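Why Is a White Table White?

Have you ever wiped a spill off a white table and wondered what makes it so bright? Grab a flashlight and let's find out!

Light from the sun or a lamp looks plain, but it is a mix of all the colors of the rainbow. When it lands on a red apple, the apple soaks up most of the colors and bounces the red back to your eyes. A white tabletop soaks up hardly any. It bounces nearly all of them back at once, and your eyes read that big jumble of color as white. Pretty amazing for a piece of furniture!

Dark things do the opposite. They swallow most of the light, so a dark green object can look almost black, especially on its shady side. Put it on a white table and its shape pops right out. (Lost a black button? Try looking for it on something white!)

Try it yourself
You will need a sheet of white paper, a sheet of black paper and a flashlight. Make the room as dark as you can. Hold the white paper next to a friend's cheek and shine the flashlight on the paper. See the glow on their face? Now swap in the black paper. Where did the glow go?

Wumpini Atinga's class tried this with 8 different colors of paper. Yellow was the big surprise, because it turned everybody's chin yellow!

Look at the edges too
Lots of white tables are white only on top. Check the rim of the next one you meet, and you may spot a strip in another color, like tan. How many colors can you find on your table at home?

Words to know
Reflect: to bounce light back
Absorb: to soak light up
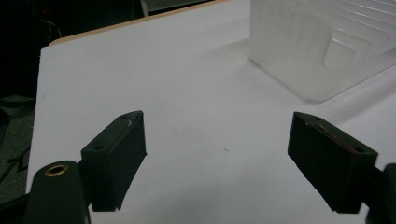 A white tabletop with a thin tan edge. Dark green looks almost black against it!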